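Kuusk Linen Hire: Questions We Get Asked a Lot

How far ahead should I book?
For a summer wedding, as early as you can manage, please! We have 84 white tablecloths and they do get spoken for. October through March is much calmer, and a week or two is usually plenty. If you're in a pinch, call anyway and ask for Reet, because she's very good at finding things on the back shelves.

What size cloth do I need?
Measure your table, then decide how far you'd like the cloth to hang. Most people like 10 inches on each side for a family supper and something closer to the floor for a formal dinner. If you're renting tables from the hall in Plelham, just tell us so, and we'll look up the sizes for you.

Do I have to wash everything before I bring it back?
Oh, please don't. Shake out the crumbs and put everything in the bag it came in. We'd much rather deal with a fresh gravy stain than one that's been through a hot dryer (Rasa has rescued a few of those, but she doesn't enjoy it).

What about candle wax?
Leave it alone and put a note in the bag telling us which cloth it's on. Picking at it pushes it further into the weave.

Can I have the cloths pressed?
Yes, we press all the cloths before they go out. They do travel folded, though, so you'll have some creases to smooth away. Lay the cloth on the table the night before if you can, mist it lightly with plain water, and smooth from the middle toward the edges.

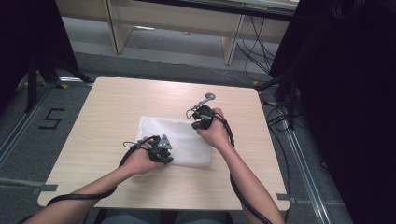 If the creases are still bothering you in the morning, a warm iron over a clean dish towel will take care of them.

Do you deliver?
We deliver to Plelham and Zolcombe every Thursday, and the charge is included in your quote. Anyone farther out is welcome to pick up from the shop, and we're happy to help you carry things to the car.

What if I lose a napkin?
It happens at nearly every party, so don't fret. We'll add the cost of a new one to your final bill, and if yours shows up behind the sofa later, bring it in and we'll refund you.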